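Brorketti Team Wear Rental
Jersey Care and Returns: Frequently Asked Questions
Last updated 10th May

These answers cover game jerseys, practice jerseys and warm-up tops borrowed through Brorketti for the season. Pants, socks and helmets are on a separate page.

BEFORE YOU WASH

Do I have to wash the jersey before I send it back?

No. Every jersey is washed again when it reaches us. We do ask that you wash it during the season, after each game if you can. Sweat and infield dirt left in a bag for a month are much harder to get out than dirt from last night.

What should I do about dirt on the white panels?

Brush off anything dry first. Then wet the spot with cold water, rub in a small amount of plain liquid detergent and leave it for half an hour. Rinse from the back of the fabric. Repeat if you need to. Light gray marks on white often take two or three washes to fade and we don't charge for them.

Can I use bleach?

No. Chlorine bleach turns white polyester yellow and will pull the color out of the trim. Oxygen powders are fine on white and gray jerseys. Don't soak a red, navy or black jersey in anything for more than an hour.

WASHING AND DRYING

What settings should I use?

Cold water, gentle cycle, jersey inside out. Wash it with similar colors. Keep it away from anything with hook-and-loop fasteners, including batting gloves.

The red ran into the white. Can it be fixed?

Sometimes. Don't dry it. Wash it again right away in cold water with a color catcher sheet, and check it while it is still wet. If there is still pink on the white panel after two tries, stop there and write a note on the return slip. Once it has been through a hot dryer the pink is there to stay.

Can it go in the dryer?

We would prefer that you hang it. If you have to use a dryer, use the no-heat setting. Heat lifts the edges of pressed-on letters, and after that they peel a little more with every wash.

Can I iron it?

Please don't. Most wrinkles drop out if the jersey hangs overnight in the bathroom. If it really needs help, use a steamer from the inside and stay off the letters and numbers.

I use fabric softener on everything. Is that a problem?

Skip it for these. It leaves a coating that holds odor.

FOLDING AND STORING

Should I hang jerseys or fold them?

Either one is fine for a few days. For anything longer we suggest folding. Knit jerseys stretch at the shoulders on thin wire hangers, and the neck ends up wider than it started.

How do I fold a jersey for return?

Button it if it has buttons. Lay it face down on something flat and smooth it from the collar to the hem. Fold the sleeves in. Next, fold the jersey lengthwise into a long strip, with the side edges brought toward the middle. Fold the strip in half, then in half again, so it ends up as a flat packet that fits the return sleeve.

Do I need a table?

A table is easiest, but a bed or a couch works. On a soft surface, smooth the strip again after the lengthwise fold. Fabric tends to bunch at the ends, and a bunched end makes a thick packet. 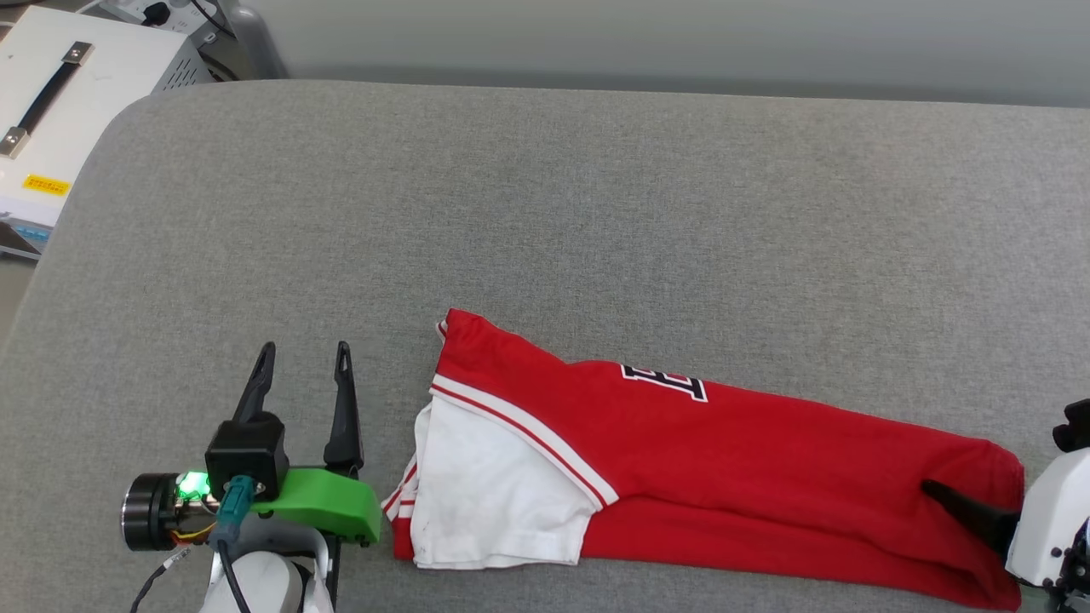 Lengthwise fold: the jersey in a long strip, still wrinkled along the red and due for smoothing.

Does it matter if the letters get creased?

A soft crease for a day or two is no problem. A sharp crease under weight for a whole winter can crack the lettering. If you are storing jerseys between seasons, put a sheet of plain tissue over the front before you fold, and don't stack more than ten.

Can I roll them instead?

Yes, for travel. For returns, please fold. Rolled jerseys don't fit the Skesis sleeves that come in the return kit.

RETURNS

When are jerseys due?

Spring and summer teams return by the end of August. Your team's due date is printed on the slip that came with the order. If your team goes into playoffs, reply to your confirmation email and we will move the date.

Where do I send them?

Use the prepaid label in the kit. If you are close to the Marinho Street counter, you can drop them there during open hours. Put all of the team's jerseys in one box if possible. Two half-full boxes are fine, but write "1 of 2" and "2 of 2" on the outside.

I lost the return kit. What now?

Any clean box will do. Put the jerseys in a plastic bag inside it, in number order, and include a sheet of paper with your team name and order number. We can email a new label.

What counts as damage?

Rips, burns, missing buttons, cut tags, peeled letters, and dye stains that cover a panel. Ordinary wear is expected. Loose threads, small snags, light smudges and faded trim are not charged. Last season we took back 3,541 jerseys, and 3,492 of them came in with no damage charge.

Can I repair a tear myself?

Please leave it. Pin the spot with a safety pin so it doesn't get worse and mark it on the slip. Iron-on patches are difficult to remove and often cost more to undo than the tear would have.

Can our team buy the jerseys at the end of the season?

Usually, yes. Ask before the due date. The Brutier line can be bought by the set only. Older styles can be bought one at a time while they last, and there are 276 on the clearance list at the moment, mostly youth large and adult small.

A player kept a jersey by mistake after we shipped the rest. What should we do?

Mail it separately with the order number inside. There is no late fee on a single jersey if it arrives within two weeks of the main box.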